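Chapter 4
Floors, Furniture and the Measured Room

Before anything is bought for a room, the room has to be measured. The floor comes first. It is the largest surface that people touch every day, and nearly every other choice depends on it: where a table can stand, how far a chair can be pushed back, which way a door may swing.

This chapter deals with small shared rooms, the kind found in offices, clinics and apartment buildings. Chapter 3 covered walls and windows, and the same methods of measuring are used again. You will need your sketch plan from that chapter.

4.1 Reading a floor

A floor plan shows length and width. It does not show how a floor behaves under light. A glossy finish sends back the light of every ceiling fixture, and the effect is stronger when the floor is dark. A matte finish spreads the light and hides the position of the fixtures. Neither is wrong. In a waiting room, where people sit and look down, bright patches on the floor can be tiring. In a passage they hardly matter.

Color has a similar effect. A dark floor makes pale furniture stand out, and the edges of a white table are easy to find even in poor light. On a pale floor the same table may need a darker rim.

The Unby clinic, which we use as a case throughout this book, has a main room with 189 square feet of floor. At a depth of 12 feet to the ceiling, the room holds 2,268 cubic feet of air. Students should check this figure before going on – it is used again in the section on ventilation.

4.2 Round tables

Round tables suit rooms where people arrive from several sides. They have no corners to catch a hip or a bag, and a person can be added without anyone having to move to a new side. Their weakness is storage. A round table pushed against a wall leaves gaps on both sides that are hard to use.

The base matters as much as the top. A single central column leaves the most room for feet. Four legs are steadier but fix the seating positions. An open metal base is lighter to look at, and more of the floor shows through it.

Tabletops in shared rooms collect small things: cups, bottles, cloths. Allow for this when choosing the size. A top that is large enough on the drawing may be too small once it is in use.

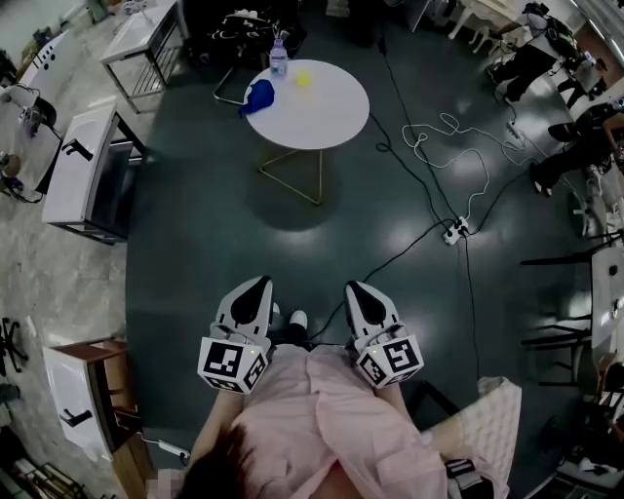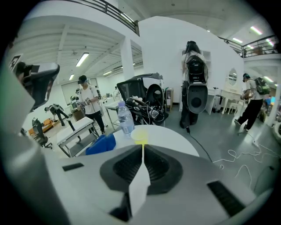

Figures 4.1 and 4.2. A round white table in a shared room.

4.3 Terms used in this chapter

Clearance: the free distance between a piece of furniture and the nearest wall or other object.

Footprint: the area of floor covered by a piece of furniture, measured at its widest point.

Sullurley rule: in this book, the practice of drawing every chair twice, once pushed in and once pulled out.

Exercises for this section use the Zelleso and Magalhães floor plans at the back of the book.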